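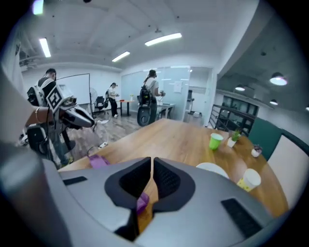
Last changed: 05/07/1999

Well, the Maltmont town library is finally getting longer hours, and I for one am thrilled! Starting in September the doors stay open until 9 on weeknights, plus 12 to 5 on Sundays (I have only been whining about Sundays since we moved here from Morell).

Orvokki Tikkanen, who runs the front desk, told me 765 people signed the request sheet. I signed it too, just the once, I swear. The town is putting in money for two more part-time clerks, and they're buying 600 new books, mostly kids' stuff and mysteries. I asked for more cookbooks and she wrote it down, so we'll see.
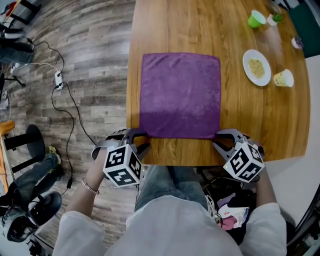
A purple towel on a wooden table.

The Thursday story hour moves to the big room upstairs. Takumi Maruyama will keep reading to the little ones, and he says he had 19 of them last week, all wanting the one about the goat again.

Parking is still a pain while they dig up Sakai Street, so use the lot behind the Pleko store and walk over. Late fees aren't changing. Your old card is good until it runs out, and you can renew it at the desk any time they're open.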